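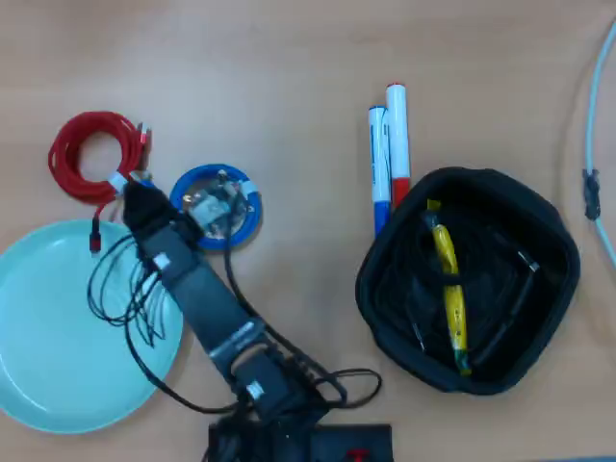 Visit report: robot demonstration at Drostetti
Group: Cremilda Guerra, Juraj Šindelář, Kyrylo Horobets

Our group visited the Drostetti workshop in June as part of the automation module. We arrived at 10 in the morning and were met by Romana Vondráček, who looks after the small robot arms.

The demonstration was about sorting things on a table. The arm is a black desktop model with a gripper, fixed at one side of a wooden table. Its tasks involve everyday objects such as tape, marker pens, cables, a plate and a fabric bin. Ms Vondráček told us that cables are the hardest, as they change shape every time they are picked up.

She ran the marker task five times for us. The arm put the pen in the bin on three runs. It dropped it once, and once it closed the gripper beside it. Juraj asked how many practice runs had been recorded for this task and the answer was 351. They want 2,000 before they start on the next one, which they call Jeduta.

Kyrylo then moved the arm by hand, with the motors off. It was lighter than we expected, but the joint nearest the base was stiff.

We did not have time to see the software. Our tutor, Bouchra Kabbaj, has asked for a second visit so that we can compare it with the program we wrote in class. Our table of results is on the next page.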